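Pre-purchase inspection checklist: hand-held gripper sets, home tabletop work
Site: Londdale, ground floor
Filled in by: Hanne Oksanen
For: equipment plan, second round

Mark each line OK, FIX or HOLD. Comments go under the line. A HOLD means no order is placed until the line is cleared.

SECTION A. BUDGET AND ORDER

A1. Quote received in writing. OK
Zumton quoted 800 per pair. Spare finger pads are listed separately and are not in that price.

A2. Ceiling for this round agreed. OK
1000 per station, including pads, charger and carry case. Anything over that goes back to Capucine Masson before it is signed.

A3. Second supplier asked. FIX
Ikonen has been written to and has not answered. Ask again by Friday. If they can't supply matched left and right units, drop them from the list.

A4. Number of stations confirmed. HOLD
The plan says 3. The floor drawing shows room for 2 with the walkway kept clear. Somebody has to pick one before we order pads in bulk.

A5. Warranty covers finger pads. FIX
The quote covers the frame and screws only. Pads are treated as wear parts. Get a unit price for pads and put it on its own budget line.

SECTION B. GRIPPERS, BEFORE USE

B1. All screws seated, none standing proud. OK
Check again at the end of each shift. Add a small driver to the order, the one in the drawer is worn.

B2. Finger pads clean and fully bonded. OK
Wipe with a damp cloth. No solvent.

B3. Fingers close evenly with no side play. OK

B4. Finger gaps and frame cutouts free of crumbs, peel and thread. FIX
Peel gets in. Price a set of soft brushes, they cost very little.

B5. Left and right units labeled. FIX
Labels rub off. Ask whether Zumton can engrave them.

SECTION C. TABLE AND WORK AREA

C1. Table steady, does not rock when leaned on. OK

C2. Cloth lies flat and can't be dragged by a gripper. HOLD
Clips needed. Hirnlow sells a table clip that fits a round edge. Put it under small items.

C3. Fruit and vegetables sound, no splits or leaks. OK
Change cut and peeled pieces at midday. Produce is a running cost and should not come out of the equipment money.

C4. Small fruit can be picked up without crushing. OK
Round table, patchwork cloth, plate of citrus with a tomato and a long gourd, small dark red fruit for the close work:
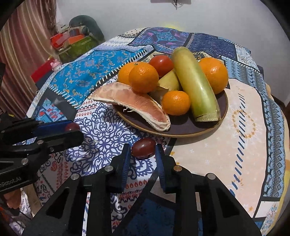
Capucine Masson: I'd sign off C4, but I don't want the pad cost left open while we argue over stations. Please order for two now and carry the third as an option at the same price. If Zumton won't hold the price, tell me and I'll move the money from the carry cases, which we can live without until April.

Hanne Oksanen: Fine by me. A4 changed to OK for two stations. I'll ask them to hold the price in writing and attach the answer to this sheet.

SECTION D. STORAGE AND CLOSE-OUT

D1. Charger kept off the floor and away from the food. OK

D2. Units returned to a closed case or shelf. FIX
If the cases are cut, we need a shelf with a lip. Measure the alcove first.

D3. Spare pads counted and logged. HOLD
No log exists yet. Start one with the first delivery.

Open lines after comments: A3, A5, B4, B5, C2, D2, D3. Next check on delivery of the first pair.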